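Zwischenbericht zum Vorhaben „Forkance – Vorräte kennen, Vorräte nutzen“
Förderung durch die Tanui-Stiftung
Vorgelegt von Nassoro Masanja, Betitdale, 1. Februar 2019

Liebe Mitglieder des Förderausschusses,

seit dem Auftakt im September ist so viel passiert, dass ich beim Schreiben dieses Berichts mehrmals von vorn angefangen habe, und jedes Mal ist er länger geworden statt kürzer. Ich bitte also um ein wenig Geduld! Die Zahlen stehen weiter unten, wer es eilig hat, darf gern vorblättern, aber ich würde mich freuen, wenn Sie vorher noch ein bisschen bei uns am Tisch sitzen bleiben.

Zur Erinnerung, weil der Antrag ja schon eine Weile zurückliegt: Wir besuchen Haushalte in Betitdale und räumen gemeinsam mit den Menschen, die dort wohnen, die Lebensmittelvorräte auf einen Tisch. Alles, was in Schränken, Körben und hinter anderen Dingen steckt, kommt heraus, wird angeschaut, beschriftet, neu geordnet und am Ende so zurückgestellt, dass man es wiederfindet. Dazu wird geredet, gekostet und meistens auch gekocht. Im Antrag hieß das „haushaltsnahe Vorratsberatung“, und ich gebe zu, dass ich dieses Wort seither kein einziges Mal laut ausgesprochen habe. Bei uns heißt es einfach Tischnachmittag.

Wo wir stehen

Wir haben bis jetzt neun Haushalte besucht. Damit liegen wir gut im Plan, obwohl der Anfang schleppend war und ich mir damals schon zurechtgelegt hatte, wie ich Ihnen das erklären würde. Die ersten Einladungen kamen zögerlich. Es ist eben doch etwas sehr Persönliches, fremden Leuten die eigenen Vorräte zu zeigen, auch wenn diese fremden Leute Kuchen mitbringen. Nach dem zweiten Besuch hat sich das gelöst, und seitdem werden wir weitergereicht, von einer Küche in die nächste, oft innerhalb desselben Treppenhauses.

Gearbeitet wird dort, wo ohnehin gegessen wird. Wir haben am Anfang überlegt, eigene Klapptische mitzubringen, mit abwaschbarer Oberfläche und allem, und bin ich froh, dass wir es gelassen haben! Am eigenen Tisch, mit der eigenen Decke darauf, greifen die Leute ganz anders zu. Da liegt dann auch einmal ein Buch dazwischen, das gerade gelesen wird, und das darf liegen bleiben. Dosen, Gläser, Tüten und das Frische kommen nebeneinander, so wie sie gerade aus dem Schrank oder aus der Einkaufstasche auftauchen. 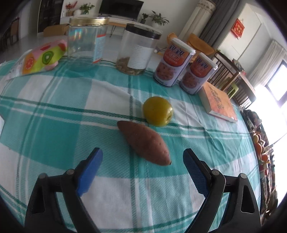
Sortiert wird erst danach, und zwar nach einer Regel, die wir uns im Lauf der Besuche angewöhnt haben: Zuerst das Frische, dann das Angebrochene, zuletzt das Verschlossene. In unserem ursprünglichen Ablaufplan stand es genau umgekehrt. Wir hatten gedacht, man beginnt mit den haltbaren Sachen, weil das schnell geht und ein Erfolgsgefühl gibt. In der Praxis war nach den Konserven der halbe Nachmittag vorbei, alle waren müde, und für das Obst und die Knollen, um die es bei der Verschwendung ja vor allem geht, blieb kaum noch Aufmerksamkeit. Den Ablaufplan habe ich entsprechend umgeschrieben, die neue Fassung liegt bei.

Etwas ausführlicher möchte ich von den Gläsern erzählen. Fast jeder Haushalt hebt leere Schraubgläser auf, und bei fast jedem Besuch kommt irgendwann die leicht verlegene Frage, ob die nun endlich wegmüssen. Nein, müssen sie nicht. Ein gut schließendes Glas ist das beste Vorratsgefäß, das ich kenne, man sieht, was drin ist, und man sieht, wie viel noch drin ist. Wir sortieren inzwischen die leeren Gläser mit, prüfen Deckel und Rand, und was in Ordnung ist, bekommt gleich an Ort und Stelle eine Aufgabe. Kerne, Nüsse, Linsen, getrocknete Pilze, alles wandert aus geknickten Tüten um. Für die Beschriftung nehmen wir Klebeetiketten von Zondura, die sich ohne Rückstände wieder lösen lassen. Wer schon einmal mit dem Fingernagel an einem alten Etikett gekratzt hat, wird verstehen, warum ich das in einem Förderbericht erwähne.

Was wir über das Frische gelernt haben

Bei Obst und Gemüse waren wir, ehrlich gesagt, schlechter vorbereitet als gedacht. Unser Merkblatt kannte Kartoffeln, Äpfel, Möhren und Zwiebeln. Auf den Tischen lag dann aber vieles, wozu auf dem Merkblatt kein Wort stand, und wir mussten bei den Leuten nachfragen, statt ihnen etwas zu erklären. Das waren oft die schönsten Gespräche. Bei Wasserkastanien zum Beispiel konnte ich anfangs nur zuhören: ungeschält aufbewahren, kühl, und erst schälen, wenn der Topf schon auf dem Herd steht. Bei Süßkartoffeln wiederum gingen die Meinungen weit auseinander, etliche Haushalte legten sie ganz selbstverständlich in den Kühlschrank, wo sie nicht hingehören, andere bewahrten sie in einer dunklen Ecke im Flur auf und waren damit sehr zufrieden.

Äpfel sind ein Kapitel für sich. Sie geben beim Reifen ein Gas ab, das anderes Obst schneller weich werden lässt, und das lässt sich am Tisch wunderbar besprechen, indem man sie ein Stück beiseiterückt und dann gemeinsam überlegt, was in wessen Nachbarschaft soll. Auch bei Druckstellen gehen wir heute gelassener vor. Ein Stück mit brauner Stelle ist kein Abfall, es kommt nach vorn und wird als Nächstes gegessen.

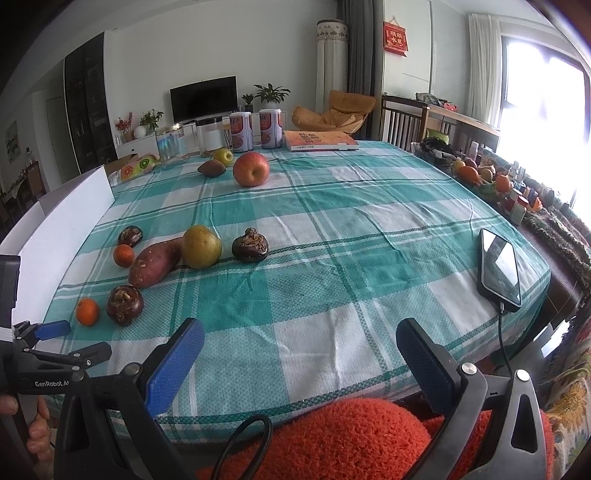 Süßkartoffel, Birne, Wasserkastanien und kleine Zitrusfrüchte auf dem karierten Tischtuch, weiter hinten ein Apfel.

Aus all diesen Gesprächen entsteht gerade ein neues Merkblatt, deutlich länger als das alte und mit Platz für eigene Notizen. Mein Wunsch wäre, es mehrsprachig herauszugeben. In mehreren Haushalten werden die Aufschriften auf den Packungen von einem Teil der Familie gelesen und vom anderen nicht, und wir haben uns angewöhnt, auf die Etiketten beides zu schreiben, also den Namen, den die Großeltern benutzen, und den, den die Kinder aus der Schule kennen. Das dauert länger, führt aber dazu, dass hinterher alle am Schrank zurechtkommen.

Was noch nicht gut läuft

Die Nachbesuche hinken hinterher. Vorgesehen war, jeden Haushalt nach einigen Wochen noch einmal aufzusuchen, und das haben wir bisher nur bei zwei Familien geschafft. Beide Male stand das meiste noch an seinem Platz, das hat mich gefreut, aber für eine belastbare Aussage ist es natürlich viel zu wenig. Es fehlt schlicht an Nachmittagen. Ich schlage vor, im Frühjahr für eine Weile keine neuen Haushalte aufzunehmen und die Nachbesuche gebündelt nachzuholen.

Schwierig bleibt auch das Aufschreiben. Wir wollten festhalten, was weggeworfen werden muss, und dafür gab es einen Bogen mit vielen Spalten. Der Bogen war zu kompliziert, wurde am Küchentisch als Kontrolle empfunden und hat die Stimmung jedes Mal ein wenig gedrückt. Jetzt notieren wir nur noch nach dem Besuch, in eigenen Worten, auf einer halben Seite. Die Angaben sind dadurch weniger genau, und ich möchte mit Ihnen besprechen, ob Ihnen das für die Auswertung reicht.

Mittelverwendung

Für Gläser, Deckel, Etiketten und sonstiges Verbrauchsmaterial waren 700 Euro bewilligt. Ausgegeben haben wir 855 Euro. Die Überschreitung geht fast vollständig auf Ersatzdeckel zurück, mit denen ich in dieser Menge nicht gerechnet hatte. Gedeckt ist sie aus dem Fahrtkostentitel, denn wir konnten die meisten Wege zu Fuß erledigen. Die Belege sind beigefügt, in der Reihenfolge der Besuche, und ich bitte um nachträgliche Zustimmung zu der Verschiebung.

Wie es weitergeht

Zuerst die Nachbesuche, dann das Merkblatt. Für die Übersetzungen hätte ich gern noch vor Ostern eine Rückmeldung von Ihnen, damit ich Angebote einholen kann. Und falls jemand aus dem Ausschuss einmal dabei sein mag: Sie sind herzlich willkommen, ein Stuhl findet sich immer, und Sie dürfen auch gern etwas aus dem eigenen Schrank mitbringen, von dem Sie schon lange nicht mehr wissen, was es ist.

Mit sehr herzlichem Dank und vielen Grüßen aus Betitdale
Nassoro Masanja

Anlagen: Ablaufplan (neue Fassung), Belegliste, Entwurf Merkblatt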